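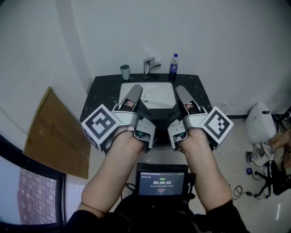 Skoldale workshop notebook, wet corner
1st July
6 min read · 0 comments · 2 shares

Sink drain slow again. Same complaint as in January, when I cleared the strainer and wrote "OK" without measuring anything, so there is no baseline to compare with. Did it properly this time. Readings below, then the sealant, then the faucet, then what is left.

Setup, for whoever picks this up later. The basin is the white rectangular one, undermount, set in the black marble-patterned counter. Faucet is the chrome single-lever at the back, centered behind the basin. Items normally kept along the back edge: gray-blue cup to the left of the faucet, water bottle to the right. Both came off for the work. They go back in the same places, please, as the area in front of the basin needs to stay clear for rinsing trays.

Drain test

Method: plug the drain, fill to a pencil mark on the front inside wall of the basin, pull the plug, time from pull until the last water leaves the flat of the bottom. Cold water only. The mark is 80 mm up from the bottom, measured at the front wall with the steel rule standing vertical. The bottom slopes slightly to the drain, so the depth over the drain itself is a little more. It doesn't matter as long as everyone uses the same mark.

Run one, as found: 167 seconds. Whirl formed late and kept breaking up. Two slow gulps near the end, then a long tail with a shallow film moving toward the drain.

Run two, plug pulled with the strainer lifted out: no real change. So the strainer is clean enough and is not the restriction. This also means that whatever I did in January had no lasting effect, or no effect at all and it recovered for some other reason.

Took the trap off. Bucket under it first, and a second shallow tray under the bucket, after last time. The cup of the trap unscrews by hand; the slip nut on the wall side needs the big pliers with a rag around the jaws. Contents: gray paste, mostly plaster from the mold washing, a rubber band, and one of the small O-rings from the Welto fittings drawer. The paste had set against the outlet side and closed off what looked like half the bore. It didn't come out with water. Broke it up with the end of a wooden stirrer and then a bottle brush. The washers were flat but not cracked. Turned both over and reused them. New ones are on the list.

The tailpiece above the trap had a thin gray lining, the same material. Brushed down from the basin side as far as the brush reaches.

Run three, trap refitted: 13 seconds. Whirl formed at once and held to the end. No gulping. Repeated for run four and got the same within what I can do with a thumb on a stopwatch. Use this as the baseline.

Leak check: filled to the mark again, released, and wiped the slip nuts with dry paper towel during the flow. Wall-side nut left a wet spot on the first try. Another eighth of a turn and the paper came away dry. Left a fresh sheet of towel under the trap and looked at it after lunch. Dry. Leave it there until the end of the week and replace if anyone spills on it, otherwise a splash gets read as a leak.

Plaster

The cause is obvious and has been written in this notebook before. Plaster tools get rinsed in the settling bucket, the bucket stands overnight, the clear water goes down the sink and the solids go in the trash. The bucket had been moved to the far side of the room to make space at the door and people stopped walking over to it. I moved it back under the end of the bench closest to the counter. If it is in the way there, tell me and we will find another spot within a few steps of the sink.

Same rule for the gray filler from Gallardo. The tin says it washes out with water, and it does wash off the tools, but it drops out of suspension within a few minutes and behaves the same as plaster once it is sitting in the trap.

Sealant joint under the rim

With the front of the counter cleared I went around the joint between the underside of the counter and the basin rim with a fingertip and then a dental mirror. Left side and back sound. Right side sound. At the front there is a stretch, starting a little left of center, where the bead has let go of the counter but still holds on the basin. A strip of paper goes in to the depth of the rim. No give when pressing down on the basin, so the clips are doing their job and this is a sealing problem only.

Cut the loose section out with a fresh blade, going past the bad stretch at each end until the old bead held. Scraped with the plastic scraper. Did not use the steel one near the basin. Wiped with alcohol twice, left open for an hour with the window side door propped.

New bead: sanitary silicone from the Sosonau order, white. Tape on both sides, one pass, tooled with a wet finger, tape pulled straight away. Joint overlaps the old bead slightly at both ends. It is not pretty at the left end, where I stopped and restarted. It can't be seen without crouching.

Cure: the tube says a day before water. Given the thickness at the rim I would rather leave it until the day after tomorrow morning. Until then the sink is for small quantities only, poured at the drain, nothing splashed up the front wall. The note on the counter says the same.

The drain runs were all done before the sealant. If you want to repeat the baseline, wait for the cure.

Faucet

Lever has side play. It doesn't drip. With the lever fully down, dried the spout end with towel and held a fresh piece under it for two minutes. Nothing. Play is in the set screw, which had backed out. Tightened with the small hex key from the blue roll. Some play remains, which I take to be wear in the cartridge stem. Acceptable.

Aerator off and inspected. Scale on the outer ring, a few grains of grit on the screen. Soaked in vinegar while doing the trap, brushed, refitted. Flow check with the graduated jug: filled to the 200 ml line three times on the same lever position. The stream is straight again. Before cleaning it was throwing a thin side jet to the right, which accounts for the spotting on the wall and on the counter at that end. I had put that down to people filling bottles carelessly.

Base of the faucet: squared body sits flat on the counter, no movement when pushed by hand from either side. A line of scale along the back foot. Softened with a vinegar rag and lifted with a fingernail. Do not leave the rag lying on the counter for long. I don't know what the surface finish is rated for and there is no paperwork.

Counter

The pattern hides dirt well. A dark surface with white speckle looks clean from standing height, and wiped with a white cloth it isn't. Gray haze over the whole left half, plaster dust again. Three wipes with plain water and a drop of dish soap before the cloth came up clean. Dried afterward with a second cloth, as the haze is partly what the drying water leaves behind.

Suggest we check with a white cloth at the end of the day instead of by eye. Takes less than a minute.

Cardboard

The large flat sheet against the wall to the left of the counter is to be kept. It is the kneeling sheet for work under the counter and it gets laid on the floor whenever the trap comes off. The edges are creased but it lies flat. It has now nearly gone out with the recycling twice. I will write KEEP on the back. When it is put away it goes upright against the wall, short of the counter edge, so that it doesn't wick up water from the top.

Open items

Trap washers, two sizes. Took the old ones' outside diameters with calipers and taped the slip of paper inside the back cover. Add to the next Sosonau order.
Finer strainer for the drain, one that would catch an O-ring. Check that it doesn't slow the drain; run the test with and without.
Lid for the settling bucket.
Inspect the new bead once cured. Paper strip test along the front, mirror at the left end.
Ask building maintenance whether the wall pipe beyond the trap has been rodded since we moved in. The drain time suggests it is clear, so no hurry.
Repeat the drain test monthly, same mark, cold water, plug pulled clean. Write the number down even if it looks fine.

Time spent: most of the morning, plus the hour waiting on the alcohol. Tools back in the roll except the big pliers, which are drying on the bench.

0 comments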